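What I Want From an Open Day

March 2018

I have been to a good many robot open days over the years, and I'm sorry to say most of them run together in my mind. There is a big arm, there is music, there is a rope you may not cross. So I drove out to Mutmont for the Bustard workshop's open house with fairly modest hopes, and I came home so pleased that my family had to hear about it all through supper.

The Fludex demonstration was in the back room, on a table, with chairs pulled up close. It was a hand-held gripper, and they let you hold it! You squeezed, the fingers came together, and you tried to pick up a bit of cloth without dragging it halfway across the table. I was dreadful at it (the child ahead of me was very good). Their log stood at 583 tries with cloth when we walked in, and they read us the failures as cheerfully as the successes.

I think every firm that builds these machines ought to do the same. People have been told for years that robots are about to fold the laundry, and then they see a polished film and believe it, or they see one flop and believe nothing. Eight minutes of fumbling with the thing yourself does more good than either. Grecu, down the road, spent its open day showing slides about 2026, and I couldn't tell you a word that was on them.
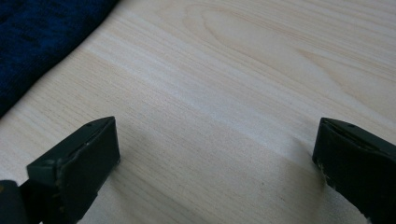 2 min read

The scuffs on those finger tips are what I keep thinking about. A tool with its corners rubbed pale is one I'm inclined to trust, and I'd far sooner be shown it beside a piece of dark blue cloth than behind glass with a spotlight on it. Bustard says it will open the doors again in June. I plan to go, and to ask for a longer turn.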